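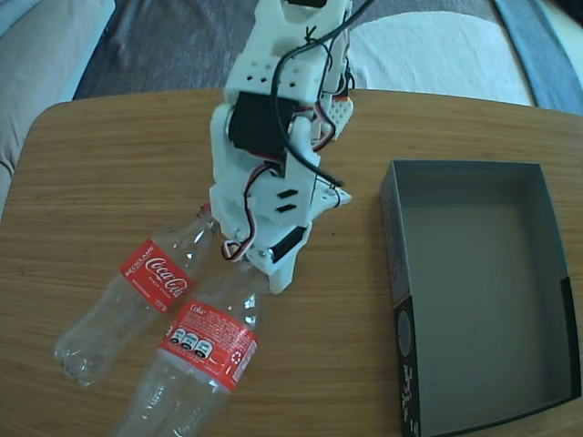
What is Plinwood?

A trade name for pressed birch board, sold mainly as tabletops and shelving.

Plinwood was first offered by the Pesonen sawmill at Lakau, whose owners claimed it would never warp. The claim has not aged well. Niilo Partanen, who measured 80 boards kept in an unheated store, found that 30 had bowed by the end of September. The firm disputed his method but published no tests of its own.

Its origin is also doubtful. Sales leaflets speak of an old village craft, yet no record of one has been found, and the glue recipe closely matches that of Clativum, an earlier board. The mill is often said to have made 1243 sheets in its first year. That figure comes from a single leaflet and should be treated with care.

See also: Chipboard; Veneer; Lakau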